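Gripper trials: the questions I keep getting
January
By the person who runs the test bench at Bekovari

I've been swapping grippers on and off the same arm for a while now, and my inbox has filled up with the same handful of questions. So I'm putting the answers on one page, and I'll add to it when new ones come in.

What are you comparing?

Two parallel grippers, on one arm, with one wrist camera. The first is the Metotix, which has long straight fingers. The second is the Likimen, which is shorter and chunkier and closes a lot harder. Same controller for both, same tray, same lights. I wanted the fingers to be the only thing that changed, and I mostly managed it (the Likimen needed a different adapter plate, so it sits a bit lower).

Why small parts? Everybody else picks up boxes.

Small parts are what we handle! We sort and test little electrical components, and a box never told me much about whether a finger could get hold of something with a wire hanging off it. Push-pull solenoids are my favorite test piece. They've got a hard square body, a shiny round plunger, a spring, and a lead with a connector on the end that goes wherever it likes.

How many picks did you run?

1590 in total, split evenly between the two grippers. I did them in batches of 20 and then reset the tray by hand, which is a dull way to spend an afternoon but it keeps the piles honest. If I nudged a part by accident during a batch, I threw the batch out and started over.

So which one won?

For bare parts with no wires, I couldn't separate them. For solenoids, the Metotix, and I wasn't expecting that. The long fingers reach down beside the body without bumping the neighbors. Out of the last 97 solenoid picks with the Metotix I dropped 8, and most of those were my own fault for setting the grip point too high. The Likimen holds on like crazy once it has the part, but it wants more room around it than my tray usually gives.

Do you grip the body or the plunger?

The body, every time. The plunger moves, and a part that changes length in your fingers is no fun. I did try a few plunger grabs out of curiosity -- the solenoid swung around underneath and I gave up on the idea pretty fast. If your parts have a label on one side, try to keep the fingers off it too. Bajwa's soft pads were kinder to the labels than plain fingers were, though they wear quickly and I've already been through a couple of sets.

What about the wires?

Still the worst part of the job. I don't have a clever fix. What helps a little is lifting straight up and slowly for the first bit, then pausing before moving sideways. If two leads are crossed, I let the arm pick the top one and hope.

Where do you put the camera?

On the wrist, looking down past the fingers. I tried a fixed overhead camera first and the arm kept getting in its own way. With the wrist view I can see the fingertips and the part together right up to the moment of closing. You do lose sight of the far corners of the tray when you're in close, so I take one wide look before each pick.
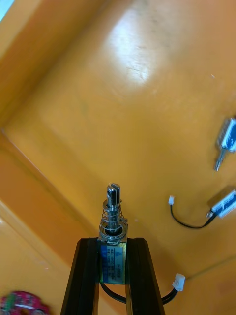 Wrist view, solenoid held upright over the orange tray, plunger pointing away from the gripper.

Doesn't a glossy tray mess with the camera?

Yep. The overhead light bounces straight back and leaves a big white patch, and shiny plungers throw off little highlights of their own. I turned the exposure down and that got me most of the way. A matte tray liner is next on my shopping list.

Can I use your controller settings?

You can, but start with a lower grip force than you think you need and work up. My numbers are for my fingers and my parts. Close slowly at first too. I had the speed way too high in the first week and was basically flicking parts across the tray.

Will you test suction?

Probably, later on. There isn't much flat area on a solenoid, so I'd want a really small cup. If you've got one you like, drop me a note and tell me what you use it on.

Last updated: January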